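Surkberg Introduces Gray-Blue Metal Bin Series for Mixed Small Goods

October 2020

Surkberg today announced the Anden series, a line of open-top metal bins for storing and sorting small mixed goods in stockrooms, returns areas and packing rooms. The series replaces the Fetel bin, which will remain available until existing stock is sold.

The Anden bin is a slope-sided container with a flat floor and no lid. It is made of sheet steel and finished on the outside in gray-blue. The inside floor is left unpainted. In the Fetel bin, the painted floor chipped under hard items and the chips ended up among the goods. An unpainted floor will show scuffs after a short period of use, but the scuffs do not affect the strength of the bin and there is no coating to come off.

Bins are designed to stand one behind the other on a bench or within a wooden surround. In the usual arrangement, the front bin holds unsorted items and the rear bin receives items that have been checked. Because the bins are open at the top, bottles, toys and other items of uneven shape can be placed in any position. No inserts or dividers are supplied with the standard model. A divider set will be offered from January.

The series was tested over 27 weeks at the Wragg returns center, where incoming goods are unpacked, inspected and either restocked or set aside. During the trial, 1164 bin loads were processed. Wragg staff recorded damage to the bin, damage to the goods and the time needed to empty each load. Of the bins in the trial, 93 percent were judged fit for continued use with no repair. The remainder had bent rims, in most cases from being dropped on a corner during transport between rooms. The rim on the production model has been folded twice to correct this.

"Our loads are mixed. A bottle with a pump top goes in next to a soft toy and a box of screws," said Lorraine Kershaw, product manager for the Anden series. "We asked for a floor that can be wiped down and walls that do not flex when the bin is full. The trial changed the rim and the corner welds. The floor stayed as drawn."

Cleaning requires a damp cloth and a mild detergent. Abrasive pads may be used on the floor but will mark the outer finish. The bins should be dried before stacking. Surkberg does not recommend the series for liquids, loose food or outdoor storage.

The Anden bin is sold singly and in pairs. The list price for a pair is $329, excluding delivery. Orders can be placed through the Surkberg sales office or through existing dealers. Customers holding open orders for the Fetel bin may change to the Anden bin at no charge, provided the order has not shipped.

Drawings, load ratings and a care sheet are available on request from the Surkberg sales office.
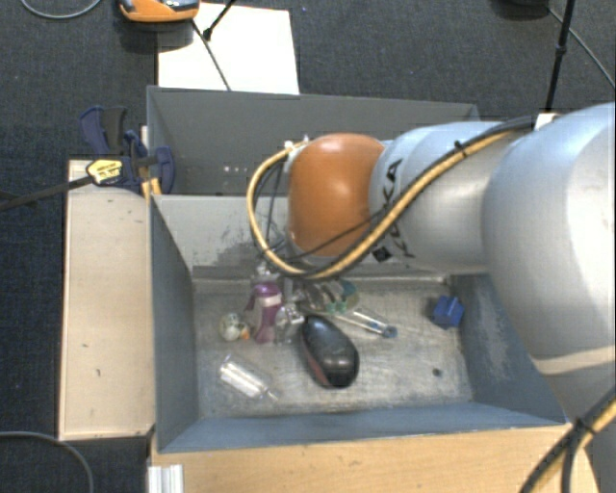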